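Zinum (cordial)

Zinum is a non-alcoholic bitter cordial made from citrus peel, gentian root and sugar. It is sold in dark glass bottles and used mostly in mixed drinks, both with and without alcohol. The drink is associated with the town of Hokescombe, where it has been bottled by the Erraji company for several decades. It is often described in bar menus as a traditional herbal tonic, although the age of the recipe and its medicinal reputation are both disputed.

Name

The origin of the name is unclear. The company has explained it at different times as a dialect word for "peel," as a shortened form of a Latin plant name, and as the name of a farm. No dialect word list for the area contains it. The farm, if there was one, does not appear on any published map of the district. The spelling "Zynum" is found on a few early labels and is now used by collectors to tell older bottles from newer ones, a method that is less reliable than they tend to suggest, as both spellings were in use during the same years.

Claimed history

According to the text printed on the back label, Zinum was first made by monks, who gave it to travelers as a cure for fever and poor appetite. The label does not name the monastery or the order. Hokescombe had no religious house of any size, and the nearest one was in ruins long before sweetened cordials became cheap enough to hand out to strangers.

A second version, found in the company's older advertising, credits a ship's cook who brought the recipe home from a long voyage. Hokescombe is inland. Later advertising dropped the cook and kept the voyage.

The earliest solid evidence for the drink is a price list from the Erraji bottling works, which offers it alongside ginger beer, lime cordial and two kinds of vinegar. It is listed there as "bitter orange, improved," with Zinum added in smaller type. Most writers who have looked at the list take it to mean that the drink was an existing orange syrup given a new name. The company has neither confirmed nor denied this.

Ingredients and production

The company says that the recipe contains 21 botanicals. Only five are named on the label: bitter orange peel, lemon peel, gentian, coriander seed and cinchona bark. The others are covered by the phrase "and natural flavorings," which would also be true of a recipe with six ingredients. Tasters working without the label usually pick out orange, gentian and something close to clove. Claims to have detected saffron, myrrh or pine resin come mainly from people who had read beforehand that they were in it.

The peel is soaked in hot sugar syrup for 47 hours. The precision of this figure is a fixture of the brand's marketing, and bartenders repeat it often. There is no published account of what happens to the syrup in the forty-eighth hour. Home cooks who have tried to copy the drink report little difference between a soak of one day and a soak of two, though a much longer one makes the syrup harsh.

After straining, the liquid is colored with caramel and bottled warm. It contains enough sugar to keep for several months after opening, and the label advises storing it in a refrigerator all the same.

Use in drinks

Zinum is sweet at first and sharply bitter at the end, and it is rarely drunk neat. The usual serving is one part cordial to five parts soda water, over ice, with a strip of orange peel. It is also used in place of sweet vermouth by bars that want a lower-alcohol version of a standard drink. The substitution works better with gin than with whiskey, where the clove note tends to take over.

The best-known mixed drink made with it is the Zonero, which combines Zinum, lemon juice, egg white and either gin or cold black tea. The ingredients are shaken without ice, then shaken again with ice and strained into a chilled coupe. Several bars claim to have invented the Zonero. All of the claims date from after the company began printing the recipe on its neck tags, and none of the bars has produced an earlier menu.

The foam is the part of the drink most often done badly. Gentian has been credited with making the foam last longer, but side-by-side trials by hobbyists have had mixed results, and the amount of egg white and the length of the first shake seem to matter more. Any trace of grease in the shaker or glass will flatten the foam within a minute or two.

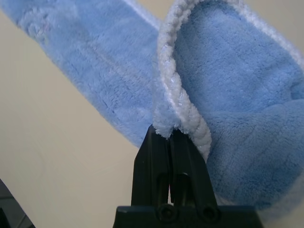
Advice to serve the Zonero only in hand-blown glass, at exactly 7 degrees Celsius, appears in some of the company's booklets for bars. The temperature is reasonable for a shaken drink, if hard to hold for longer than it takes to carry it to a table. The glass makes no difference that anyone has been able to show.

Health claims

Older labels described Zinum as good for the stomach, the blood and the nerves. The last two claims were dropped without comment. The first survives in the softer wording "traditionally enjoyed after meals." Gentian and other bitter plants have a long record of use as digestive aids, but the amounts in a normal serving of the cordial are small, and the serving also contains a fair amount of sugar. The cinchona bark gives a faint tonic-water taste and is not present in a quantity that would do anything for a fever.

Reception

Drinks writers have been divided. Supporters value it as one of the few alcohol-free mixers with real bitterness. Critics find it too sweet to justify its price, and have pointed out that a spoonful of marmalade shaken with tonic water comes fairly close. A limited "founder's batch" of 200 numbered bottles sold out in June and was followed by a second founder's batch, with the numbering started over from one.

The town holds a tasting day at which local bars compete to make a new Zinum drink. It is advertised as a revival of an old custom. No record of the older event has been found.

See also

Bitters
Gentian
Shrub (drink)
Tonic water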